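Gray fitted sheet with attached ruffle keeps riding up at the corners after washing
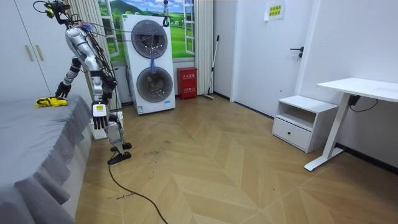
Home Textiles & Laundry Team | Dalow Community Help

Asked November 29, 2021
Category: Bedding > Fitted sheets
Status: Answered
3 answers

Question

I have a gray fitted sheet with the skirt sewn directly to it, so the ruffle hangs down the side of the mattress. The room is small. The bed, a tall white wardrobe and the stacked washer-dryer all share it, so bedding goes from the machine straight to the mattress with no folding in between.

When the sheet was new the ruffle hung evenly. After 6 washes the skirt is shorter at the front edge than at the foot, and the corner nearest the wardrobe lifts overnight. The top surface also keeps faint creases that don't pull out by hand.

Details:
Mattress depth: within the range on the packaging
Wash: warm, normal cycle, full spin
Dry: high heat until the cycle ends
Sheet: Hemmin, cotton blend, elastic all the way around
Other items in the load: usually one or two colored cloths, and a yellow one that I use for dusting the bed rail and the wardrobe doors

I would like to know:
Is this shrinkage or failed elastic?
Can the skirt be brought back to length?
Does the yellow cloth need to be washed separately? It gets dropped on the bed while I work and I have not seen any transfer so far.

Answer 1 (accepted)
Posted by Oranuch Sukprasert

Most likely both. Check them separately.

Shrinkage: take the sheet off, lay it flat and measure the drop of the skirt from the seam to the hem at the front edge, at the foot and at the opposite side. Do not measure on the bed. Tension from the mattress pulls the seam up and the reading will be wrong. If the drop is the same everywhere when flat, the skirt has not shrunk unevenly and the fault is in how the sheet is seated. If the front edge is short by more than the width of the hem, the fabric has shrunk there.

Elastic: stretch a hand's length of the edge and release it. Good elastic returns at once and gathers the fabric. Failed elastic returns slowly or stays wavy. Test near each corner and compare. The corner that lifts is usually the weakest. High heat is the normal cause.

To recover some length, wet the sheet in lukewarm water, spin on low, and pull the skirt by hand along the direction of the drop while damp. Work in short sections. Dry over two rails or a line with the skirt hanging free. Expect a partial result. Cotton blends give back less than pure cotton.

For the creases, remove the sheet from the dryer while slightly damp and fit it right away. With the machine in the same room you have an advantage there. Fit the corner by the wardrobe first, then the diagonal opposite, then the other 2. Most people start with the easy corners, and the hard one ends up with whatever fabric is left.

The yellow cloth: wet a white rag, press it on the cloth for a minute and look for color. If the rag picks up any, wash it apart. Dusting cloths should be kept out of bedding loads in any case. They carry grit and lint, and if you spray furniture polish on them the residue can mark a gray sheet. Marks of that type show up after drying and are difficult to remove.

Edit: for the dryer, low heat with the moisture sensor on. Do not use the timed setting for this sheet.

Answer 2

Buy sheet straps. I got the Gavden ones, set of 8 clips, and the corners haven't moved. Doesn't fix the ruffle though, and you have to lift the mattress to put them on.

Answer 3

Disagree with measuring only once. Cotton changes size with humidity, so measure after a full day on the rail.

Also consider a separate bed skirt with a plain fitted sheet on top. The skirt then stays on the base and gets washed maybe twice a year, and the sheet can go through as often as you like. We changed over in August. The attached type puts all the weight of the ruffle on the same seam that holds the elastic, and that seam on mine had opened in two places. If you keep the attached one, look at the seam from the inside before you start pulling it while wet.

Comment from the original poster

Flat measurement done. Front edge is short, foot is normal. Elastic at the wardrobe corner is wavy. Will try the damp stretch and order straps. The rag test on the yellow cloth came up faintly colored so it is out of the load.

Related questions
Can I replace elastic in a fitted sheet without removing the skirt?
Steltel stacked dryer: low heat cycle ends too early
Cotton blend sheets and static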